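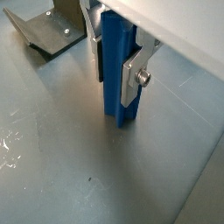 Prakash Fernandes

Re: blue spacer blocks, which way up?

> I have a bag of the blue plastic blocks from the Brarkgate order and
> can't tell which face is the front. Are both ends the same? Also, is
> 150 grit too coarse for cleaning up the cut end?
> Chacko

The front is the face with the raised rib running the length of it. There's a recessed channel on either side of the rib. Look at the bottom end in the photo and you'll see the rib comes down slightly lower than the faces next to it. Leave it like that. I sanded 3 of mine flush in February and they rocked in the tray, so I had to cut new ones.

150 is fine on the cut end. Keep it out of the grooves, it dulls the color and you can't get the shine back. For the grooves I use a toothbrush and dish soap.

As for the ends, mine are cut from one long strip, so they start out the same. I put a pencil mark on the top one after trimming.

Length should be 37 mm before sanding. If yours are shorter than that, they belong with the Grulleck set and should go back in the other bag. I have seven spare if you run short, and I can drop them off in Premamville when I bring the trays.

Does anyone still have the old cutting list? My copy is missing the second page.

Prakash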